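Section 4: Oiling and Curing a Wooden Worktop

This section covers the first oiling of a new worktop and the maintenance coats that follow. It applies to all Kerkis tops supplied unfinished. If your top came ready oiled, go straight to Maintenance coats.

Before you start

Read the label on the tin. Curalum hardwax oil and Curalum clear oil are applied in the same way but must not be mixed on the same top. If you are not sure which one was used before, test a small patch on the underside.

You will need:
- one tin of oil
- lint-free cloths
- a sanding block with fine paper
- a bucket of water with a lid
- thin gloves

CAUTION: Cloths soaked in oil can heat up and catch fire without a flame. Put used cloths in the bucket of water straight away. Do not leave them screwed up in a bin or a pocket.

Preparing the surface

1. Clear the top and wipe it with a barely damp cloth. Leave it until it feels dry all over.

2. Sand along the grain with light, even strokes. Do not press harder on marks or stains, as this leaves a hollow that shows once the oil is on.

3. Round off the sharp edges very slightly. Oil does not hold well on a crisp corner.

4. Vacuum the dust, then wipe again with a dry cloth. Check the cut-outs for the sink and taps - dust collects there and is easy to miss.

Note: Tops with a Skorkico edge strip should be masked along the join before sanding. The strip scratches easily and cannot be repaired on site.

Applying the oil

5. Stir the oil slowly with a flat stick. Do not shake the tin.

6. Oil the underside first, then the ends, then the upper face. The underside needs the same number of coats as the face. A top sealed on one side only may bow. 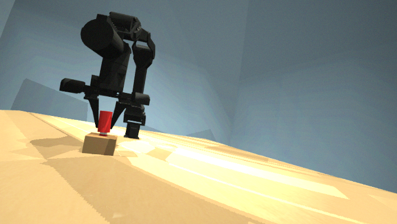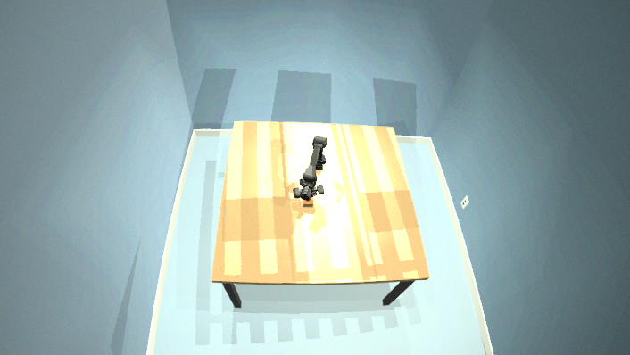 7. Put on a thin coat with a folded cloth, working along the grain from one end to the other. Keep a wet edge and do not stop halfway across. Colour will vary from board to board, and a striped top like the one in the second picture, with its pale yellow, cream and soft orange bands, should be oiled as a single surface. Do not try to even out the bands by putting more oil on the lighter ones. The extra oil stays on the surface and turns sticky.

8. Wait nine minutes, then wipe off everything that has not soaked in. Use a clean cloth and change it when it becomes slippery. The surface should have no wet patches when looked at from a low angle.

9. Leave the top for 27 hours with a window open. Keep the room warm.

10. Rub down lightly with fine paper, remove the dust and repeat steps 7 to 9. A new top needs 4 coats. End grain around a sink should have one more.

CAUTION: Do not stand hot pans on the top at any stage. Oil gives no protection against heat.

Curing

The top can be used gently the day after the last coat, but the oil keeps hardening for some time after that. Do not cover it with mats, trays or plastic sheet while it cures. Wipe up spills at once, and avoid soap until curing is complete. Tops fitted in November or later in the winter may need longer, especially in an unheated room.

If the surface still feels tacky, too much oil was left on. Rub it with a cloth dampened with a little fresh oil, then wipe dry. If this fails, sand back and begin again at step 4.

Maintenance coats

One thin coat is enough in most kitchens when the wood starts to look dull or water no longer beads on it. The area in front of the sink wears first and can be done alone - feather the oil out so there is no hard line.

For sanding out burns and deep cuts, see page 37.

Related guides
Fitting a Kerkis worktop to base units
Cutting and sealing a sink opening
Skorkico edge strip: care and cleaning
Joining two lengths of worktop

Panganiban Worktops - Customer Help - Guide last revised 5 September 2019 - Contact us - Back to top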